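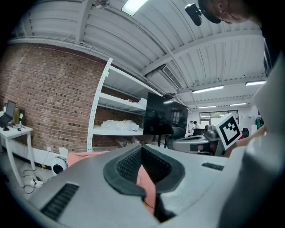

Second week with the two hand-held grippers and I have opinions, friends, so get comfortable (I did warn you I'd be posting a lot about this).

The Fahy is the one I keep reaching for. It's chunky, but the weight sits back toward your wrist, and after 500 grabs of the same dish towel my hand still felt like my own.

The Prornville is lighter and closes faster, which I loved for the first morning! Then it started pinching thin cloth at the very tip and letting one corner slide, and I spent most of lunch filing down a finger pad.

Camera-wise, I'm team fisheye now. Yes, every straight line in the shop goes bananas, but the marker card stays in view even when I swing way out to the side, and with the narrow lens I was losing it all the time.

Tally so far is 3,469 grabs across both, and I had to throw out 7 when the Cevville controller dropped its connection. Firmware update fixed that, fingers crossed.

Next up is socks, then zippers. If anybody over in Vevbridge has spare soft pads for the Fahy, please message me, I'll happily pay shipping.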